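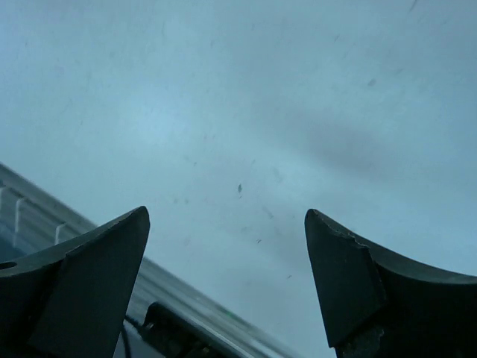

Kit de tinta para carimbos Vimico, review rápida

Comprei em março, só agora consigo escrever. Dois miúdos em casa, chuva lá fora, precisava de qualquer coisa que não fosse televisão. O kit traz esponjas, rolos pequenos, tintas laváveis e moldes de espuma para recortar. Bloco de 500 folhas à parte, marca Gondum, fininhas demais, enrolam todas com a tinta.

As cores: boas. O azul cobre à primeira, o amarelo precisa de duas passagens. O verde vem muito líquido, agitem bem o frasco. A mais nova adorou os rolos, o mais velho preferiu recortar formas dele e fez uma cidade inteira com carimbos de janelas. Uma tarde toda nisto!
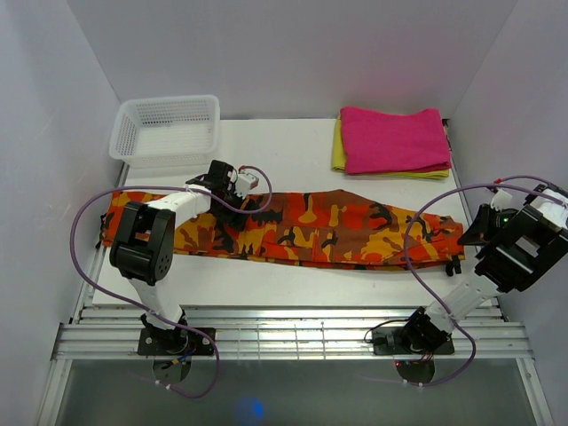
Os moldes é que são o ponto fraco. A espuma rasga nos cantos, sobretudo as estrelas, e a cola que vem na caixa não segura nada. Usei fita dupla e ficou resolvido. As tampas tambem são duras, mãos pequenas não conseguem abrir sozinhas.

Lavar: sai das mãos com água e sabão. Da roupa sai quase tudo, ficou uma sombra de vermelho numa manga. Aventais portanto.

Comparado com o da Doucet, que tivemos antes: menos cores, rolos bem melhores. O da Doucet trazia pincéis que largavam pelo na primeira semana.

Preço ok, apanhei em promoção na Wastard. A entrega demorou mas chegou tudo inteiro. Voltava a comprar as tintas, os moldes não. Dos 4 anos para cima, com um adulto por prto para abrir frascos.

Nota: 4 em 5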